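Hodstead Veterinary Clinic
Frequently Asked Questions: Desexing and Day Surgery

When should I bring my pet in?
Admissions are between 7:30 and 8:30 am. Please allow ten minutes for the nurse to check your contact details and go through the consent form with you.

Does my pet need to fast?
Adult dogs and cats should have no food after 10 pm the night before. Water may be left out until you leave home. Rabbits and guinea pigs must not be fasted — please bring some of their usual food with them.

Is a blood test required?
Pre-anaesthetic blood testing is recommended for all patients and is compulsory for those over seven years of age. Dr Xiaoyan Lei will telephone you if a result requires discussion before surgery proceeds.

How much does desexing cost?
Fees depend on species, sex and weight. Cat procedures begin at $400 and dog procedures at $700. A deposit of $100 is payable on booking and is deducted from the final account. Holders of a current concession card should mention this when booking.

Can I cancel or change a booking?
Yes. Deposits are transferable with two business days' notice.

What instruments are used?
Reusable stainless-steel instruments are cleaned, inspected and sterilised between patients. Scalpel blades are used once and placed in a sharps container. Questions about our sterilisation procedures may be directed to the head nurse, Thabiso Potgieter.

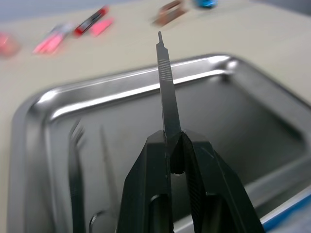 Scalpel handles, forceps and trays are all reusable items.
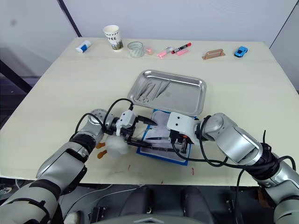 When can my pet go home?
Most patients are discharged between 4 and 6 pm on the same day. A nurse will explain medication and wound care. Dogs should be kept on a lead and cats indoors for ten days, and the protective collar should stay on until the recheck.

Do stitches need to be removed?
In most cases, yes. The recheck visit is included in the surgical fee.

Last updated: March
Contact us | Hodstead Veterinary Clinic, 87 Cason Street | © Hodstead Veterinary Clinic | Back to top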